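Skanelus grocery bags, hand-held gripper set

README, last touched April 2021. Written fast, will tidy when the Hemside half goes in.

What's in here

252 recordings of one person picking up and putting down bagged dry food with a hand-held gripper. Camera sits on the tool, so fingers are in view nearly all the time. No robot arm in any of this, the arm part comes later and lives in the Gededum repo. Task is always the same: approach, close, lift, put down somewhere else on the table, open, back off.

Why bags

The Þórarinsdóttir policy was fine on boxes and useless on anything floppy. Closed on the empty end of the film, or on a reflection, and came up with nothing. So this set is nearly all clear packets with shiny creases and the contents over to one end. Dried seaweed mixes mostly, Japanese labels.

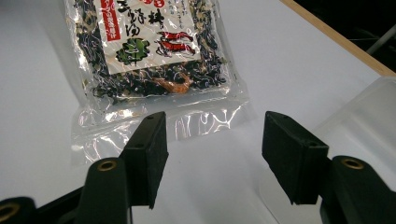 Start poses are meant to vary. Flat, standing, label up, label down, turned any way. If you add recordings please don't straighten the packet first, we had a whole batch where it was always square to the table edge and the model learnt the table edge. Those are in old/ and shouldn't be used for training.

Folders

raw/ video and tool pose as recorded
trimmed/ dead time cut from both ends, use this one
old/ see above
notes/ one text file per batch, spelling not guaranteed

Each recording has a start_pose tag (flat, upright, leaning) and an outcome tag (held, slipped, missed). Slipped and missed are kept on purpose. Filter them out yourself if you dont want them.

Recording steps

1. Put the bag down, any pose, hands out of view.
2. Start with the fingers open and wait 2 seconds before moving. The trimming script looks for the still bit.
3. Come in slowly. Go for the full part of the bag, not the empty film at the end. For upright ones get a finger either side before closing.

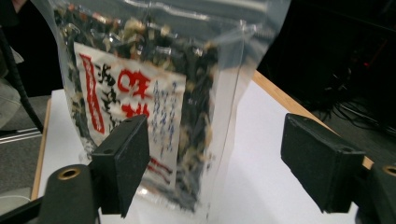
4. Close, lift, hold for 5 seconds. Less than that and it gets tagged slipped.
5. Put down, open, back off until the whole bag is in veiw again.
6. Change the pose. New bag after every 5 recordings.

Known problems

Glare. Worst on the empty ends of the bags, pose tracking jumps a bit there.
Gripper width is missing from some early files, filled with -1.
Background wasn't controlled, cables and floor and so on. Left as is.
Don't use the labels for reading text, too much blur.

Still to do

Hemside recordings, planned for July. Darker table, opaque packets.
Proper train/test split. For now split by bag, never by recording.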